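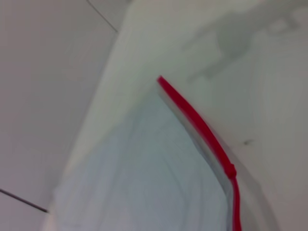
Wrist camera, bag with red zipper strip on the white surface. Focus is soft, as it was all day.

Notebook, Stistham bench, Aug 29, 2018
E. Idahosa. Comments from H. Prothero marked HP.

Subject: arm stopped on a force trip during bag pickup. Second fault of this kind on the zipper bag task. No injury, minor damage to a fingertip pad. Task is locked out until the items at the end are closed.

Background for anyone reading without the earlier pages. The task is to find the zipper strip on a flat bag, approach from above, close on the strip near its upper end and lift. The strip finder (Gorkska, the color version) fits a line to the red pixels in the wrist view and hands over a grasp point and an angle. The height comes from a fixed table value entered at setup, less an offset for the pads. There is no height measurement during the approach. This was written down as a known gap when the task was set up and was never closed.

What happened. Run 700 of the long set. Approach was normal down to the hover point. The finder returned a line, and the arm began the final descent. It did not stop at grasp height. It pressed the pads into the surface through the bag until the force limit tripped and the brakes set. The controller showed the trip code and held. I hit the stop anyway and left it in until the arm had been cleared by hand. Hefin was at the other bench and saw the last part of it.

After the trip the left pad was torn at the tip. Bag not punctured as far as I could tell from holding it up to the lamp, but it has been set aside and should not go back into the set. No mark on the flange or the finger carriers. Finger spacing checked with the gauge block and still good.

First thing looked at: the force limit. It was set to 200 in the controller's own units. The task sheet says 100. The value was raised in the spring when we were getting false trips on fast moves, and the sheet was not changed to match. With the limit at 100 the arm would still have gone into the surface, but it would have stopped sooner and I doubt the pad would have torn. So the limit is not the cause. It made the result worse.

HP: I raised it. It was meant for the transfer moves only. The controller has one limit for everything unless you write it into the motion block, and I did not write it into the motion block. My error, noted.

Second: the height. Touched off the surface with the probe. It reads 2 mm higher than the value in the setup file. The file value is from before the surface was swapped. So every run since the swap has gone down 2 mm too far and the pad springs have been taking it up. That explains the scuffing on the old pads, which I had put down to wear. It does not by itself explain a trip. The springs have more travel than that, and the earlier runs all got through with the same error.

Third: the finder. Replayed the log for this run. The grasp point was placed well down the strip instead of near its upper end. Further down there is a short thickened section, a red bump, and below it the strip is slightly narrower. The finder fits in two passes. The first pass takes all the red, the second throws out anything too far from the line. The strip is not straight, it bends outward as it goes down, so on this bag the second pass kept the lower piece and dropped a good part of the upper one. The new upper end of the fit was then close to the bump. The fingers came down over the thickest part of the strip.

My reading is that the bump plus the height error used up the spring travel, and the rest went into the force sensor. I can't prove it from the log alone. The force trace rises in two steps, a soft one and then a hard one, and that fits the springs bottoming out. It would also fit a fold of film caught under one pad. The wrist view is too soft to tell a fold from the flat film near the strip.

HP: Agree on the two steps. I would not rule out the fold. The doubled film along the zipper is stiffer than the rest and could stand up under the pad.

Fourth: shadow. There is a gray shadow on the white surface near the upper tip of the strip, with one lobe reaching toward it. I checked whether it pulled the fit. It did not. The finder works on saturation, the shadow has next to none, and masking it out by hand gave the same line to within a pixel. Dropping this one. The small dark speck to the right of the strip is also below the size filter and plays no part.

Fifth: focus. The lens on the wrist camera was checked with the card at hover distance and the lock ring was loose. Do not know for how long. Blur widens the red edge a little but does not move the center of it much. It does hide the film edges, and that matters if we ever want to detect folds. Ring tightened and marked with paint pen. There is motion blur as well, which the ring will not fix. The capture is triggered on arrival at hover with no settling time. Added a short dwell before the trigger.

Bench tests after the arm was cleared, new pads fitted, limit back to 100:

Same height error, grasp point forced onto the bump of a fresh bag, slow descent. Tripped.
Same height error, grasp point near the upper end. No trip, springs visibly compressed.
Height corrected, grasp point on the bump. No trip. Grip poor, bag slid out on the lift.
Height corrected, grasp point near the upper end. No trip, good lift.

One go at each, so don't read much into them. They do point the same way as the log. The slow descent also differs from the run, where the speed was full.

Safety side. My hand was outside the marked area during the run, but the marking is tape and we have both been reaching in between cycles to straighten bags. With the limit at double the sheet value that is not acceptable. From now on the stop goes in before any reach, including a quick one. Spoke to Mockus about a light curtain for the front side. They can lend one in October. Until then the bench runs with two people or not at all.

HP: Also want the active limit shown on the start screen next to the sheet value, and a start refused if they differ. Can write it tomorrow.

Still open:

Setup file: height corrected on this bench. The Huveser bench was set up from the same file and has not been checked. Do this before it runs again.
Force limit: write the higher value into the transfer block only, global limit stays at 100. HP.
Finder: replace the straight line with a curve fit, take the upper end from the first pass, reject any grasp point where the strip width jumps. EI.
Touch-off: add a probe move at the start of each set. Abort if the reading is off from the file by more than the pad tolerance. EI.
Pads: torn one bagged and labeled, in the drawer under the controller. Spares are down to one pair, order more.
Sheet: reissue with the correct values, old copies off the wall.

Log and force trace are saved in the fault folder under the run number. The key for the lockout is with Hefin.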